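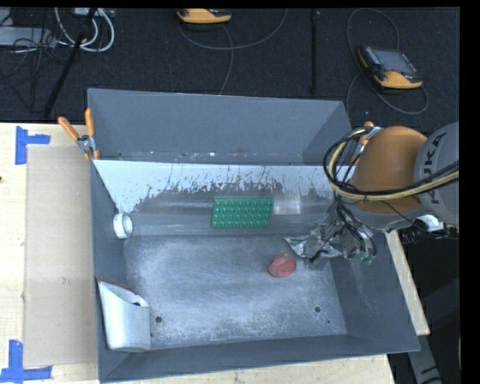
Re: [cell-planning] Bin and gripper budget for the picking cell

Oana Ene wrote:
> Do we need a second bin this year? I have 500 left in the
> small parts line and Byung-chul wants 400 of it for hoses.

Hi Oana, hi all,

Give him the hoses! The gray bin can wait -- the floor is scuffed, but I'd happily run it until April. What I'd love instead is a wider mix of test items. The red lumpy one and the green bumpy tray are great fun to plan grasps for, and 25 more odd shapes from Olletti would come to about 40 with shipping.

Could we also pencil in a spare clamp or two? Kallwood has the same orange-handled kind.

Souad, the Akar quote for the gripper is still open, so please leave that line alone for now.

Joelle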